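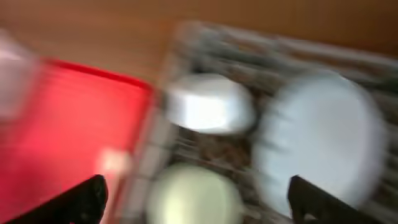
Red tray in a blur, beside a dish rack.

A Quarter of Hinosano

5 minute read

Search stories Enter keyword Go

Valentin Tanguy bought a quarter of a horse in March, after a lunch. The other three quarters belonged to Khang Quách, Phúc Lại and Othmane Salem, who had been at the same lunch and had ordered the same wine.

The horse was called Hinosano. He was brown, with a long sad face like a man waiting for a tradie, and he came with a folder. According to the folder his grandfather had won something in Tasmania. The folder was less forthcoming about his father.

"He's got an engine," said Khang, who had never owned anything with an engine that started on the first go.

Valentin's share of the first bill was $2785. He told his wife it was a gym membership. She looked him over and said it must be a very good gym.

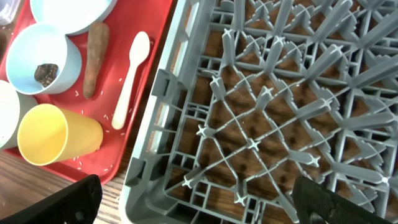

The colours

You can't race a horse without colours, and the four owners couldn't agree on any. Othmane wanted navy, for dignity. Phúc wanted yellow so that he could find the horse through binoculars. Khang had sketched a kind of lightning bolt that everyone else took for a dropped noodle.

They met at Valentin's place to settle it and were still going when the bread ran out. Around nine Phúc put it to a vote, which finished two all, and then Othmane changed sides out of tiredness and Khang changed sides out of spite, so it finished two all again.

In the end they rang the trainer, Phong Trình, who had been asleep. He said he had a set of green ones in the ute from an owner who'd died.

"Died of what?" said Valentin.

"Bills, mostly," said Phong, and hung up. 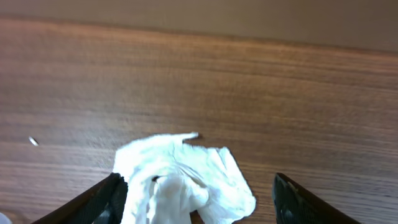
The 2.40

Hinosano's debut was at a country track with one grandstand and a sausage sizzle. There were 14 starters. Valentin wore a tie. The owners stood in the mounting yard in a row and nodded while Phong told the jockey to sit midfield and see what happened, advice Valentin had been following since high school.

The favourite was a mare named Modisero, who danced about and tried to bite the clerk. Hinosano stood beside her with his eyes half shut. Khang said this was a sign of class. Phúc, who had put a fair bit on, asked Khang to keep his voice down in case the odds changed.

The gates opened. Thirteen horses left. Hinosano considered the position and then went after them at a nice even canter, ears forward, taking in the district. He passed one on the turn, an elderly gelding called Zokar who seemed to be having trouble with his saddle, and the four owners screamed until Othmane had to sit down on the grass.

He ran 13th. Modisero won by so far that the caller had started talking about the sausages.

"He beat one," said Khang in the car.

"He beat a saddle," said Othmane.

Nobody spoke again until the servo, where Phúc bought them all a Paddle Pop and they talked about the next start.

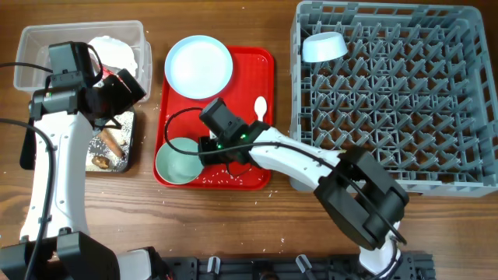 The sale

They sold him in the spring to a girl of 10 who wanted something quiet. Her father paid less than the folder was worth. Hinosano walked up the float ramp without looking back, and Valentin, who had a speech ready, gave it to Phong instead.

"You'll be wanting another one, then," said Phong.

Valentin said certainly not. He had learned his lesson, he had a mortgage, and his wife had begun asking to see his biceps.

"Only there's a filly," said Phong. "Half sister to Modisero. Bites."

Valentin looked at the float going down the drive, and at the green silks folded on the fence.

"How many quarters are left?" he said.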